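Who do I see about a uniform complaint against the town auxiliary police?

Saltstead Neighbors Help Board > Local Government > Police and Public Order 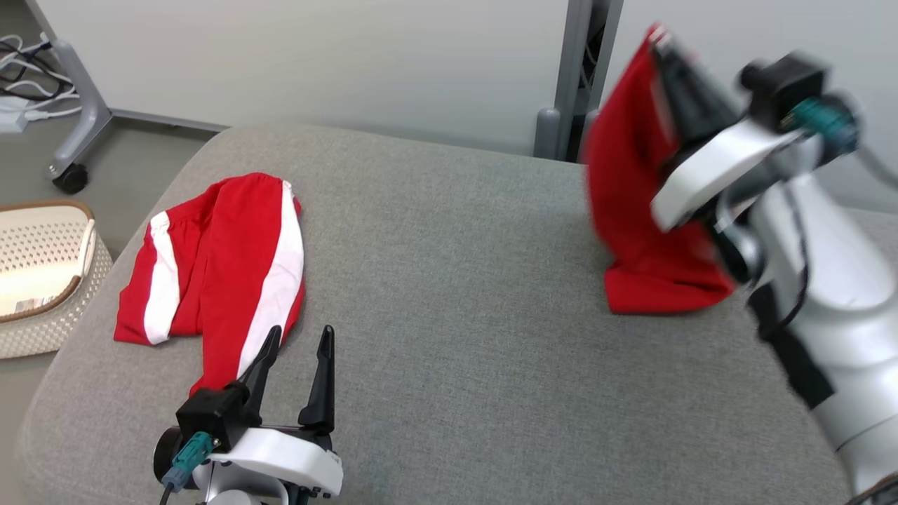
Red garment with white stripes, on a gray fabric surface.

Asked by gitmont_road on 11/09/2003

I have a question about procedure and I would like an answer from someone who has been through it, please, and not from someone who has a cousin.

In August the council voted to let the auxiliary police (the parade and parking people, no guns, no arrests) work the Saturday market in Pridomby Square. Fine by me. The market needed somebody. But they now turn up in red tracksuits with no name, no badge number and nothing on the back saying who they are. One of them told my mother to move her car, and she refused, on the grounds that she doesn't take orders from a gym teacher. She got a ticket for 140 dollars, which came in the mail eight days later, signed by a regular officer who was not there.

I called the station and was told to write to the town. I called the town and was told to write to the station. The lady at the town was very nice about it and gave me the station's number, which I had.

My questions are these. Does an auxiliary have to show some kind of ID when giving an order? Is the ticket any good if the officer who signed it didn't see the car? And who takes the complaint? I don't want anybody fired. I'd like a name tag and I'd like my mother to stop telling this story at dinner.

3 replies

Reply from Wálter Lozano

I went through nearly the same thing over a blocked driveway, so take this as one man's experience with the machine.

First, the ticket and the complaint are separate animals and you should keep them in separate envelopes. If you mix them, the traffic clerk sends the whole thing to the chief's office, the chief's office sends back the half that is not theirs, and meanwhile the clock runs on the ticket. Look at the back of it for the deadline to ask for a hearing. Mine was in gray ink on gray paper. Check the box for a hearing, mail it, keep a copy.

At the hearing you can ask who saw the car. In my case the officer who signed had been working from an auxiliary's note, and the hearing officer wanted to see the note. There was a long search for the note. I was let off, but I wouldn't promise your mother the same, because if the auxiliary shows up and says "yes, I saw it, it was by the hydrant" then you are having a different kind of morning. Was it by the hydrant? You don't say.

On the ID question, ask the town clerk for the auxiliary rules. Ours are public and you can read them at the counter, or pay for copies if you enjoy that. The part I remember says an auxiliary on duty has to give his name and number when asked. When asked is the part that matters. Did she ask, or did she go straight to the gym teacher remark?

The complaint goes to the chief in writing, with a copy to the clerk, and it needs a date, a time and a place. Form 123, or it was when I did it. They will tell you they're out of the form. A plain letter works, and you should get it stamped on your way out. I had an answer in 2 months, and it thanked me for my interest in policing.

Reply from marketday

they look ridiculous but they did find my nephew when he wandered off so i'm not going to say anything. park behind the library its free

Reply from Yang

Wálter has most of it. A few corrections.

The form number has changed, so just write a letter. The rules are still at the clerk's counter, but ask for the amended set. The old binder is the one they hand you first, and it describes an armband that I don't believe anyone living has worn.

On the clothes: I brought this up at the September council meeting during public comment. The answer was that the proper jackets are on order and the tracksuits are temporary. I asked how temporary and was thanked for my time. If you want it on the record, public comment is first Tuesday of the month, sign up before seven, three minutes each - and they do cut you off in the middle of a word.

I'd do both, the letter and the meeting. A letter gets filed. A council member who has heard about the gym teacher twice in public will sometimes make a phone call.

Comment from gitmont_road

Thank you both. She did not ask for his name. It was near the hydrant. She disputes "by."

Hearing box is checked and the letter goes Monday. Marketday, the library lot was full.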